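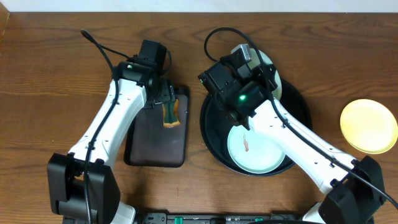 Cuaderno de taller, mesa de servicio
Sep 13, 2023

Sigo con lo del servicio en bandeja. La propuesta de Jindora dice que presentar las piezas pequeñas en bandeja oscura con platillos claros «ordena la mesa y reduce la limpieza». Lo primero puede ser. Lo segundo no me lo creo y por eso abro entrada aparte.

Material: bandeja redonda negra con reborde, platillos verde menta dentro, bandeja rectangular marrón oscuro con canto negro a un lado. Comida en porciones pequeñas. Mesa de madera sin mantel, como pedían los de Wevomthorpe.

Notas sueltas:
- El platillo claro sobre negro se ve muy bien, de acuerdo. También se ve muy bien cualquier mancha de salsa. No sé si eso es ventaja.
- El reborde de la redonda estorba para sacar el platillo pegado al borde. Hay que meter los dedos por debajo o inclinarlo.
- La rectangular tiene las esquinas redondeadas, cosa que en el catálogo de Bratetti venden como «fácil de fregar». Pendiente de comprobar con arroz pegado, que es lo que de verdad se queda.
- Unos 400 g de comida repartidos dan para poco plato y mucha bandeja. Hay más superficie que lavar que cosas que comer.

Sobre la mesa: me dijeron que el barniz aguanta agua sin problema. Lo mismo me dijeron en enero de la otra y acabó con cercos. De momento no apunto nada a favor ni en contra. La pared de detrás sí me preocupa. Si fregamos en la misma mesa, con el recipiente tan al fondo, cada salpicadura va a parar ahí, y la pintura mate no perdona.
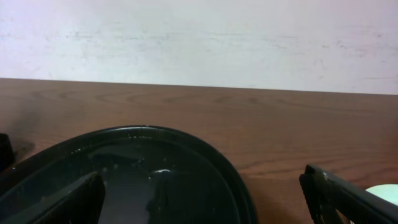 Recipiente oscuro sobre la mesa; detrás, la pared con marcas grises. Origen de las marcas sin determinar.

Alguien propondrá que las marcas son del roce de las bandejas. Otro dirá que son de agua. Sin una pared limpia con la que comparar, las dos cosas valen lo mismo. Pido que antes de la próxima prueba se pase un paño por la mitad de la pared y se deje la otra mitad como está.

Otra pega al color oscuro: con el interior brillante no distingo suciedad de reflejo. Moví la cabeza tres veces para decidir si había un resto o era la luz. Para fregar prefiero un fondo claro, aunque quede peor en la mesa.

El protocolo de Rotich pide 100 ml de agua por pieza y 3 pasadas de esponja, siempre en el mismo sentido. No explica de dónde sale el 3. Tampoco dice con qué cara, y entre el estropajo verde y la espuma naranja hay una diferencia enorme, sobre todo en piezas con brillo.
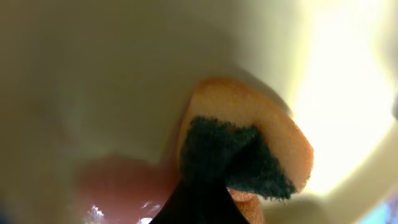
Mientras no lo aclaren, mi criterio: espuma para lo esmaltado o brillante, estropajo únicamente para restos pegados y sin apretar. Anotar siempre la cara usada. Los resultados que me pasaron no la indican, así que no los puedo comparar con nada y los dejo fuera de la tabla.

Pendiente:
- Pesar lo que queda en la bandeja antes de fregar.
- Repetir con la rectangular sola.
- Preguntar a Bratetti qué entienden por «fácil».
- Cambiar la esponja si el borde del estropajo se deshilacha más.

La frase de «reduce la limpieza» sigue tachada en mi copia.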